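# Visit notes: Grastell, laundry handling and garment care

Grastell occupies two floors of a former print works at Zasness. The ground floor is the wash hall. The upper floor holds finishing, stores and a set of trial rooms where baskets, bags and folding layouts are tested before they go into the company's supply catalogue. I visited in June, arriving at 9.15, and was shown the building from top to bottom by Melaniia Melnychuk, who has run the upper floor since it opened.

The business handles work clothing and personal laundry for residential homes. The two streams are kept apart at all times. Work clothing is tagged at the collar or waistband and travels in bags. Personal laundry travels in baskets, one resident to a basket, and accounts for most of the difficulty. Items are mixed in fibre, colour and age, and many have no legible care label.

## Sorting

Sorting is done on the upper floor at waist height. Each basket is emptied onto a bench, pockets are checked, and the load is divided by colour and then by wash temperature. Darks go through at 30 degrees unless heavily soiled. Anything with a printed or bonded section is turned inside out. Wool and anything doubtful is moved to a hand-wash tray and signed for.

The target is 18 baskets per bench per hour. Melnychuk thought this achievable with two people and poor with one, as the second person spends most of the time fetching. I watched one bench for a short while and saw no reason to disagree – the walking distance to the racks is too long, and the racks are due to be moved.

## Baskets

The standard basket is a rectangular white plastic type with a rolled rim and perforated walls. Grastell previously used a solid-walled tub from Priketti, which was stiffer and stacked better but held moisture at the bottom when damp towels were left in it overnight. The perforated wall gives up some stiffness in return for airflow. It also lets a sorter see from the side whether a basket has been emptied, which proved useful enough that the end-of-shift check was shortened.

Rim thickness matters more than I had expected. A thin rim cuts into the fingers under load and tends to split where it is gripped most. The thick rolled version spreads the load and gives a definite edge to close the hand around. The stated working limit is low, well under what the basket will physically hold, and is set by the rim and not by the base.

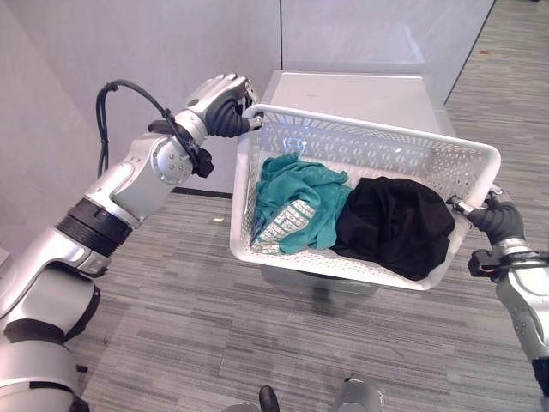

Part-filled baskets are treated as a separate case. With only a garment or two inside, the contents slide to the low side as soon as the basket is tilted, and the weight shifts with them. The house rule is to hold both short ends, keep the rim near level and set down on a flat surface before letting go of either side. Full baskets are easier in this respect, as the load packs against the walls and stays put.

Small openings have one drawback. Drawstrings and thin straps work their way through the holes and catch when the basket is emptied. Staff tie drawstrings at collection, in principle. Compliance varies by site.

## Wash hall

The wash hall runs at over 80 decibels with all machines on, and ear protection is issued at the door. Drum loading is by volume, with a hand's width left clear at the top. Dosing is automatic, from a central store. Yamila Palma, the hall supervisor, keeps a paper record of every dose correction beside the electronic one, and the two did not agree on the page I was shown. She put this down to the electronic system rounding to the nearest 100 millilitres.

Water is softened on site. The softener was replaced last winter by a Yurchenko unit, and the grey cast previously reported on white cotton has gone, according to Palma. I saw no before-and-after samples.

## Finishing and return

Shirts and trousers are pressed. Jersey, fleece and sportswear are folded straight from the dryer. Folded items go back into the same numbered basket, heaviest at the bottom, and the basket is checked against its slip. On the morning of the visit there were 159 slips on the board. Those without a matching basket are held for two days and then passed to the home concerned.

Lost items are nearly all socks, as one would expect. The remainder are mostly dark garments with no name tape, which are hard to tell apart once several residents own the same make. Melnychuk would like heat-sealed labels to be compulsory. The homes have so far resisted on cost.

The tour ended at the loading bay at 12.40. Parking there is limited to vans, and visitors should use the yard on the north side.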